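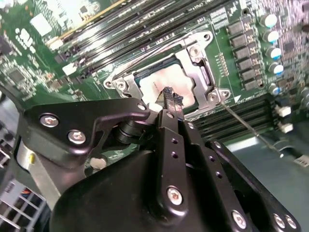

How much of the old thermal paste has to come off before we put a heatsink back on?
All of it, from the top of the processor, and then a fresh dab goes on. We agreed on this in December and I'm putting it first so it stops coming up.

Minutes, Abubakari repair group, 31 March 2019

1. Old paste
Long talk about cloths versus swabs. I like a cloth for the big smears and a swab for the edges, but two people swore by swabs only, so we're buying a pack of 200 from Bernach and everybody can be happy! Please wipe with the processor still clamped in its socket – no lifting it out for cleaning.

2. Opening the Dell towers
Lay the tower on its side on the slatted table, panel off, insides facing up. We went over the blue tabs and latches again (drives, power supply end, the card slots by the wall). Press first, then pull. Todance wants three towers back by our next meeting and I said we'd try.
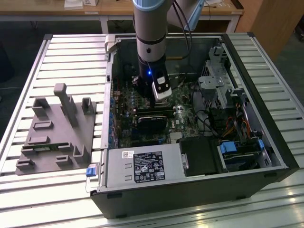 3. Cables and cards
The colored power wires under the drive cage stay plugged in while we clean. Cards stay seated too, unless there's a note on the job sheet saying otherwise. Flerkon still owes us 5 job sheets, and I'll call them.
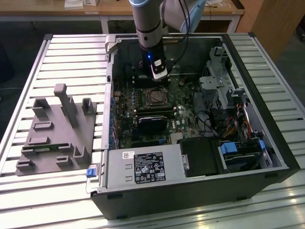 Minutes taken by Kwadwo Abugri

4. Anything else
We need a proper tray for screws, I keep borrowing saucers from the kitchen. Meeting ran roughly two hours – sorry, mostly me talking about paste. Corrections to me, please.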